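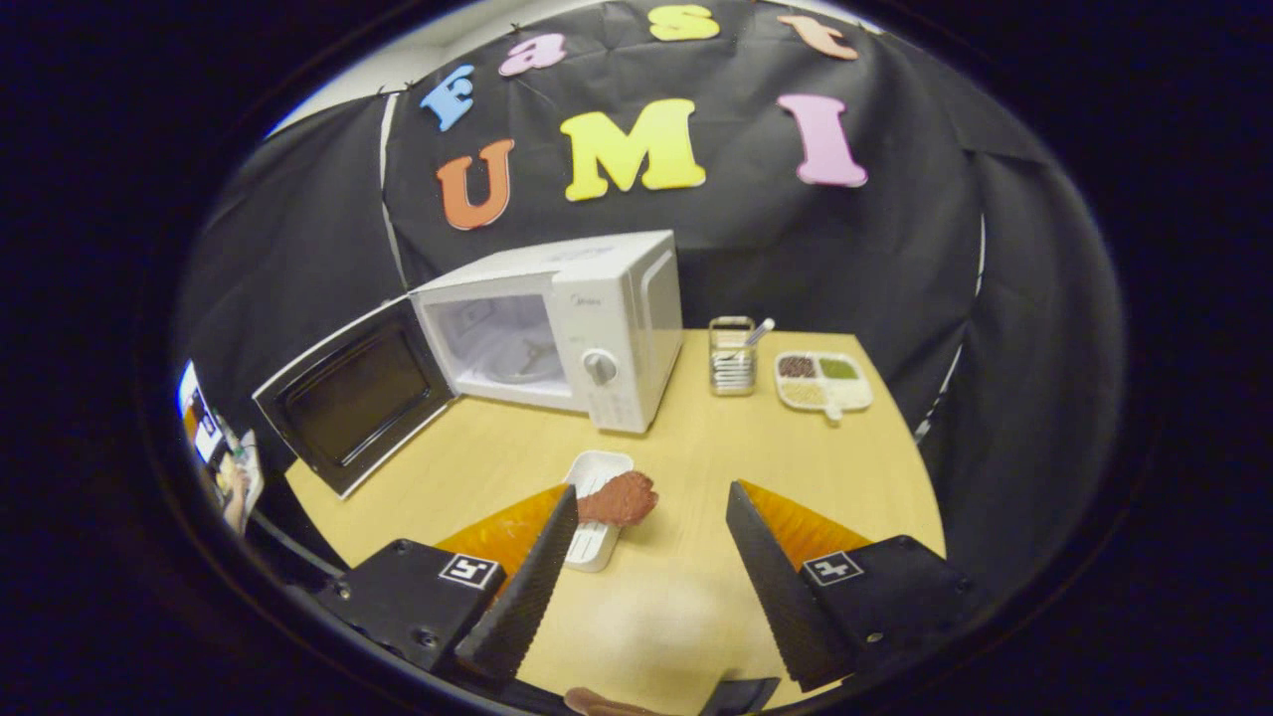 Joelle Rizk asked whether the glass plate has to come out every time the oven is wiped down, and whether washing-up liquid is safe on it. It does need to come out, and washing-up liquid is fine.

Section 3: Cleaning the oven

Caution: Switch off at the wall and pull out the plug before you start. If the oven has been in use, let the plate and the inside cool first.

1. Open the door fully.
2. Lift the glass plate straight up with both hands and set it on a folded tea towel.
3. Take out the roller ring underneath, if your model has one.
4. Wash both in warm water with washing-up liquid. Rinse and dry.
5. Wipe the walls, roof and floor of the oven with a damp cloth.
6. Clean the door seal with a separate cloth. Grease left here can stop the door closing properly.
7. Put back the ring, then the plate. Turn the plate by hand to check that it sits level and moves freely.

Note: For dried-on splashes, heat 200 ml of water in a microwave-safe jug with a slice of lemon and a wooden spoon standing in it. Run on full power for 2 minutes, leave the door shut for a further 3 minutes, then unplug and wipe.

Caution: Do not use wire wool, oven spray or bleach. Do not remove the cover on the inside wall. If it is burnt or cracked, stop using the oven and contact a Prendier repair agent.

Related sections
Setting the timer
Defrosting by weight
Replacing the roller ring
Error code 203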